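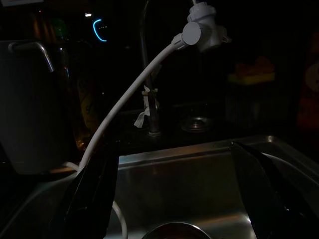

Can a Robot Do My Chores Yet?
Frequently Asked Questions
Updated July 2026

Can I buy a robot that does the dishes?
You own one if you have a dishwasher. If you mean something with arms that also scrapes the plates, keep the sponge a while longer.

Why is the sink so hard?
Steel shines, so a robot's camera sees a lot of glare and very little sink. Then people add things. A bare faucet is one problem; a faucet with a filter and a white hose looping down into the basin is several. Hoses bend, and they rarely bend the same way twice.

How did the Zekow arm do in your test?
We gave it 346 tries at moving a cup from sink to rack, in the Zilevmont test kitchen. It managed 339. Before you cheer, it was the same cup every time. With a cup it hadn't met, it managed 8 out of 30.

Is it at least fast?
No.

What about laundry?
Skomel's folder does towels nicely. Fitted sheets are still out of reach, as they are for most of us.

Are shop floors any further along?
Much. Simões has a machine that loads trays all shift without complaint, because the trays always turn up in the same spot. Your kitchen doesn't offer that courtesy.

Should I tidy up before the robot starts?
Yes. Clear the counter, move the bottles and turn on a light. We know this is most of the chore.

Will it work in the dark?
Some will try. We'd move the glassware first.

When will you test again?
In August, with more cups.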